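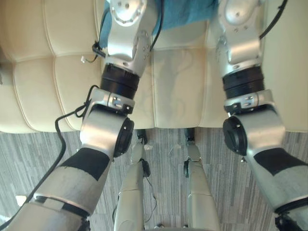
Tufted sofa on the striped carpet
Caring for your Holroyd sofa

1. Start with the knitted cushions, and do take your time. Press each one gently in the middle

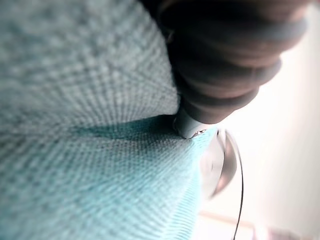 and work your way out to the corners, turning it over now and then.

2. Check the carpet near the base for crumbs or dropped pins. 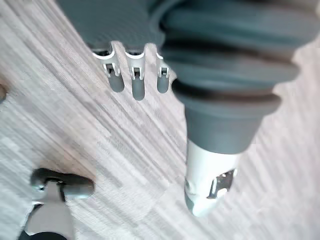
3. Pick up any cushion that has slid down – it happens in the best of homes –

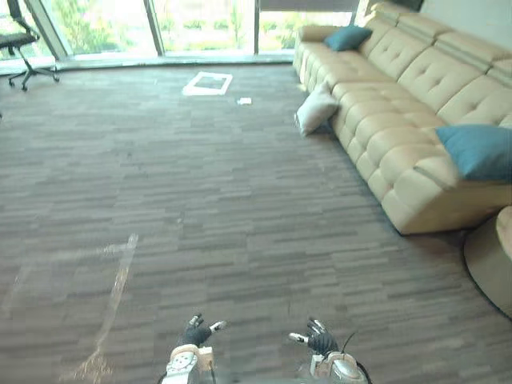

and give it a good shake before it goes back on the seat.

Caution: never lift the chaise by its tufting.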